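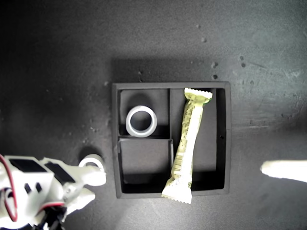

Sorting trays at Camcombe: gallery page

Hi, and welcome to the picture page for the tray project! I write the software side of it - perception, planning, and the little tools that keep me from losing my mind over log files. If you came for the hardware you want the build page, which is longer and has far more screws in it.

The planner is called Bolier and the perception code is called Yazdani. They talk to each other through Dolleo, a small message layer I wrote in August and have rewritten 3 times. I keep meaning to merge the names into one and I never get around to it.

Top view, one ring in and one in the gripper

One white ring is lying flat in the upper-left compartment, and the arm on the left has another just outside the tray wall. Rings are my favorite thing to plan for. Yazdani fits a circle to the rim, takes the dark middle as a check, and hands over a center point. No rotation to worry about, which makes everything downstream so much simpler!

The snack bar, same view

The bar is a different story. It's lying on the diagonal in the tall right compartment, with its lower end sticking out past the tray wall and resting on the table. My old "is it placed?" test only looked at the center of the object, so a pose like this one would count as done. The new test takes the whole outline, crimped ends included, and compares it with the compartment floor. Anything hanging over a wall gets flagged and goes back in the queue.

It also crosses the bottom of the long divider, so the segmenter has to work out the divider line from the part it can still see. I fit that line from the top down now and extend it. Much steadier than before.

Black tray, dark gray table

Yes, I know. The tray walls catch a thin light edge here and there and the rest sinks into the background. I gave up on finding the tray by color and switched to edges plus a known template - the three compartments make a nice lopsided pattern that's hard to mistake for anything else. The small dark specks on the table up by the right corner used to come through as objects, until I set a minimum blob size of 54 pixels.

Settings, for anyone following along

Planner timeout is 15 seconds, and the template search tries 36 rotations before it gives up. I'd like to get that second one down. More pictures when the two-arm handoff code is in better shape!

Page updated 27 June 2024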